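Questions we keep getting about robots and chores, last updated July 11, 2019

**Can a robot do my laundry yet?**

Bits of it! Loading a machine is getting close, if the basket is always in the same spot and nothing has fallen down the back. Folding is the hard bit, and it's the bit everyone asks for.

**Why is folding so difficult? Factories have had robots for decades.**

A car door is the same shape every time you pick it up. A T-shirt isn't (try dropping one twice and see). The machine has to work out which lump is the sleeve, find a corner, and keep hold of it while everything else slides about. I find this completely fascinating and will talk about it for as long as you let me.

**What about washing up?**

Plates and mugs, slowly, yes. Greasy roasting tins, no. Lefteris Politis, who looks after the kitchen trials at Brondorlow, still does his own by hand.

**Is shop-floor work any easier?**

Much easier in places. Moving full crates from A to B is more or less solved, and Storico has 13 carts doing it on the night shift. Putting mixed stock on a shelf, facing forwards, with the torn packet taken out? Still people.

**How does a machine learn to fold in the first place?**

Mostly by being shown, over and over. One way is for a person to do the job with a pair of grippers in their hands, so the movements are ones a machine's own grippers could copy.
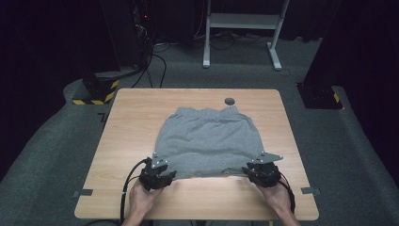 Telmo Palacios reckons you want at least 1000 goes at one kind of garment before the results get interesting, and then you start again with towels. Elastic waistbands are a special nuisance, as they bunch up and pull the sides in.

**So when can I buy one?**

I don't know, and I'd be wary of anyone who gives you a month. My guess is laundrettes and hotels first, homes a good while later.

**Can I come and have a go?**

Please do! Write to us care of Quintana and say which chore you hate most. Ironing is well in the lead.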